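How to Fold a Microfiber Towel on a Table
Updated 7/28/25

Microfiber towels are easy to fold badly. The cloth is soft and it slides, so a stack that looks square in the cupboard can lean over by the end of the week. A flat table solves most of that. The method below is the one we use for the cleaning cloths at Wurnton, and it works for any towel that is square or close to it.

Before you start

Clear a space larger than the towel. You want bare table on all sides so you can get hold of the corners without bumping into a mug or a pile of mail. Wipe the surface with your palm. Microfiber picks up crumbs and grit, and once they are folded in they end up on whatever you clean next.

A bare wood top is fine as it is. You don't need a mat or a board under the towel.
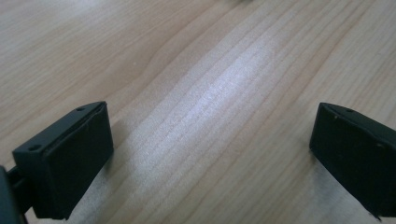 Bhatt writes that a smooth table lets the towel creep, and that a damp palm wiped over the wood first gives it just enough hold. We tried it and it does help, but let the table dry again before you leave a finished stack on it.

Step 1. Lay the towel out
Put the towel down with its edges parallel to the edges of the table. Smooth it from the middle outward with the side of your hand. Small creases can stay. A folded-under corner can't, so check all four.

Find the care tag if there is one and turn the towel so the tag is at a far corner. It will finish up inside the fold. 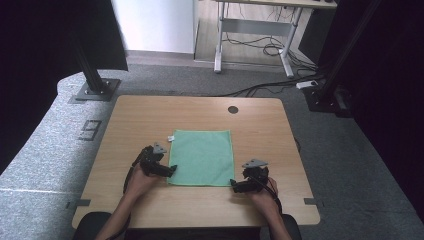
Mint-green towel laid flat, care tag at the upper left.

Step 2. Fold in half
Take the two near corners and bring them up to the two far corners. Keep a little tension between your hands so the near edge stays straight. Set the corners down together, then press along the fold.

If the stitched borders don't line up, open the towel and do it again. Tugging at one layer only moves the problem to the other end.

Step 3. Fold in half again
Bring the right side over to the left. You now have a small square with one corner where both folds meet. Press from that corner outward.

For a narrow shelf, fold once more. Heavier cloths, the 200-weight Ruvent ones for instance, get bulky at this point — stop at the square.

Step 4. Stack
Place each towel with its last fold facing the front of the shelf, so you can lift one off without opening the next. Turn every second towel end for end if the pile starts to tilt.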